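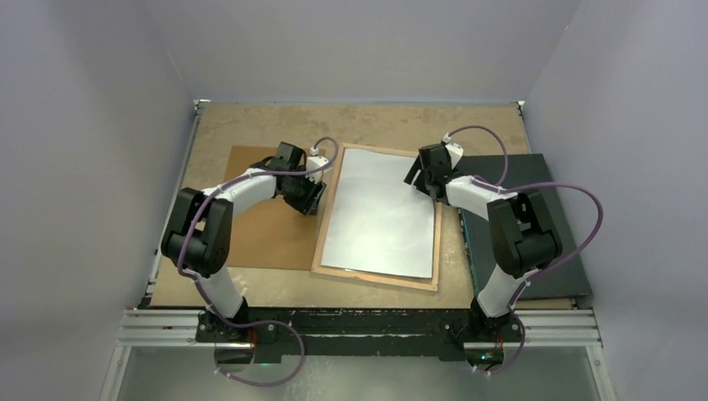 What separates a replica from a rebody?
A replica sits on a chassis made for it, usually a tube frame. A rebody keeps the donor car's floor and suspension, and only the outer panels change.

Unit 2: Donor choice and proportions

Wheelbase comes first. If the donor is too short or too long, the doors and rear arches will be wrong, and no amount of bodywork hides it. Measure hub center to hub center with the steering straight.

The Kula coupe is the usual donor in this course. Its rear subframe unbolts as one piece – useful when track width has to change. The Lekari kit is bonded at 9 points per side and weighs less than the stock panels.

Weights for the worked problem:
Donor as bought: 2,000 lb
Front axle, stripped: 820 lb

Find the front spring rate after the engine is moved behind the seats. Assume the steering rack stays put.

Reading before Unit 3: Zekov notes on panel gaps, first half. The section on glass can wait until November.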